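Wall wiping with a two-finger gripper: usable yet?
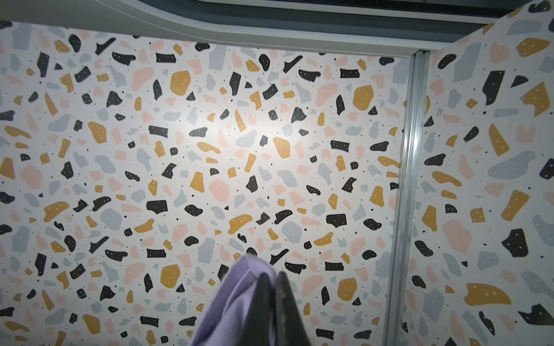
Re: Wall wiping with a two-finger gripper: usable yet?

tosten_fan
Cloth pinched between the fingers, patterned wall panels, aluminum rail at the corner. We ran 134 wipe passes on this kind of job and dropped the cloth on 8. I'd call that close to ready for a shop washroom.

Bülent Başaran
Dropped cloths are the easy failure. What did you use to decide the wall was clean? On a terrazzo print with charcoal and mustard chips, a splash mark looks like one more chip.

tosten_fan
Fixed pass count. Full coverage, no dirt detection.

losent_dave
Then it's a car wash. Fine by me, car washes work.

Bülent Başaran
A car wash doesn't have grooves in a rail. A bunched cloth rides over them. Same for the corner, where you need a folded edge and about twice the force.

henetti88
Disagree on force. We got into the corner with 2 slow passes and a thicker cloth. Glare bothered us more, the bright spot on the panel threw off our camera.

Bülent Başaran
How long per panel?

henetti88
96 seconds, cloth changes not included.

Bülent Başaran
I can do it in less with a sponge. Include the cloth changes and post again.

losent_dave
You also go home at five.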